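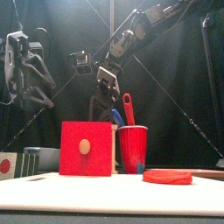
1/ Things I learned moving from Flandham to Noltport with one hatchback and no plan

Got the keys in September, so I've had a while to stew on this. Posting it for my cousin, who's doing the same move soon and keeps ringing me at dinnertime.

2/ Get your bond photos done before a single box comes in. I took mine at 7 am with the blinds up and my old agent still tried to argue over a scuff near the laundry door. Had the photo, sent the photo, never heard another word!

3/ The removalist quote was $2548. For a one-bedder! I rang Ní Bhriain (small family mob, lovely on the phone) and they did the bed, fridge and couch for $2000 and I drove the rest. Four trips. My back has opinions.

4/ Label boxes by the room they're GOING to. I wrote "spare room" on heaps of mine and the new place hasn't got a spare room, so they all ended up in the hallway and I climbed over them for a fortnight.

5/ Kitchen first, always. Kettle, mugs, a decent knife, a tea towel. I keep spoons and spatulas standing up in whatever's handy until the drawers are sorted — mine still aren't sorted, don't ask.

6/ Ring the power company early. Atif Mohmand upstairs told me he spent his first night here with a head torch and a cold pie. I got mine switched on the arvo before and felt very smug about it.

7/ Council pick-up in Noltport needs booking and the spots go fast. I've still got a busted bookshelf on the balcony. Hannelore Pfeiffer at number six reckons she'll take it for her tomatoes, and she's welcome to it.

8/ Redirect your mail. I forgot, and my rego notice went to Flandham and sat there for weeks. Not my finest moment.

9/ If anyone local knows a good spot for second-hand curtain rods, please yell out. The bedroom window faces the servo and I'm sick of pegging up a beach towel every night.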